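Tedberg Table Manual
Section 9: Setting the Table Up for Daily Use

Applies to the Tedberg in honey finish, new or reconditioned. If you bought yours from the Trandow warehouse sale, it is reconditioned, whatever the man at the door told you.

By now the legs are on (Section 8) and the table stands on them without help. You may be tempted to stop reading here. Most people do, and most of the letters we get are from those people.

9.1 Before you start

You will need:
A soft dry cloth
A second soft cloth, damp
The small tin of Privasard wax that came in the hardware bag
A bowl with a smooth base
One sheet of plain paper

NOTE: The wax is not the same thing as the leg grease. Both tins are small and both smell of oranges. Read the lid.

9.2 Placing the table

1. Pick the spot where the table will live. Consider the sun, the radiator and the door, in whatever order they annoy you.

2. Lift the table into place with a second person. Do not drag it. The floor will remember, and so will the legs.

3. Press down on each corner in turn. If the table rocks, turn the adjuster on the short leg a little at a time until it stops. If every leg seems to be the short leg, the trouble is your floor, and it is outside the scope of this manual.

4. Check that nothing upright sits close enough to the edge to be knocked off by a passing elbow. Lamps and stands belong well in from the side, with felt under the foot.

CAUTION: Do not stand on the table to reach the light fixture. It will hold you. The fixture may not.

9.3 First cleaning

5. Wipe the top with the dry cloth, following the lines between the planks. Going across them pushes crumbs into the gaps, where they will stay until you sell the house.

6. Go over it again with the damp cloth. Damp means you can't wring anything more out of it. Ebuka Tamuno, who answers our phones, would like you to wring it once more.

7. Leave the top alone for 2 hours before waxing.

NOTE: Reconditioned tops come with a history. Scuffs, pale patches where the finish has thinned and the odd small dark mark are sold as part of the table and are not covered by the warranty. Wax will soften the look of a scuff. Nothing in the bag will remove one, and sandpaper from the garage will give you a much larger pale patch than the one you started with.

9.4 Waxing

8. Put a bit of wax on the dry cloth, no more than you'd put on a cracker if you didn't much like it.

9. Work it in along the grain, one plank at a time. Start at the end farthest from you so that you don't lean your sleeve in what you've just done.

10. Let it sit for 12 minutes, then buff with a clean part of the cloth. The top should feel like wood. If it feels like a candle, buff some more.

11. Look across the surface from a low angle with a light on. Streaks show up in the glare and nowhere else, until guests arrive. Buff out any you find.

9.5 The catch-all bowl

Every table collects small things: keys, screws, caps from pens that left town years ago. You can fight this or you can give it a bowl. We ship the Tedberg to families, and we recommend the bowl.

12. Choose a bowl with a wide mouth and some weight to it. The Tijani bowl in our catalog is a fine choice, as is anything you already own that doesn't tip when you drop a key in it from a lazy height.

13. Run your thumb around the base. If you feel grit or a rough ring, stick felt on it before it goes anywhere near the finish.

14. Set the bowl down off to one side of the middle, where it can be reached from a chair without standing. Dead center looks handsome and gets moved at every meal.

15. Lower small things in from just above the rim. A matte dark bowl takes a green trinket very nicely and shows it off against the inside, for as long as it is the only thing in there.

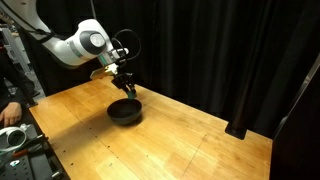 9.6 Checking the bowl's position

16. Slide the sheet of paper under one side of the bowl. If it goes in a long way, either the bowl or the plank under it isn't flat. Try the bowl on the next plank over before blaming anyone.

17. Sit in each chair and reach for the bowl. Anybody who has to get up will begin a second pile, and the second pile will win.

18. Lift the bowl once a week and wipe underneath. Lift it, please. Pushing it along is how rings turn into streaks.

CAUTION: No water, fruit or candles in the catch-all bowl. It has one job. Batteries should not go in with loose keys or coins either, and this one isn't a matter of taste: metal across the terminals can make a battery heat up.

9.7 Common complaints

The top feels sticky.
Too much wax. Return to step 10 and buff as if you meant it.

The top feels sticky and smells strongly of oranges.
Leg grease. See the note in 9.1, then call us.

The lines between the planks look wider in November.
They are. Wood shrinks in dry heated rooms and comes back when the air does. Do not fill the gaps.

The bowl is full.
Empty it. We have been asked to provide a larger bowl, and Ladi Olatunji in the workshop has declined on the grounds that it would also be full.

Continue to Section 10, Chairs, if you ordered any. If you ordered benches, skip ahead to Section 12 and find the longer wrench.

Text revised 27/05/2022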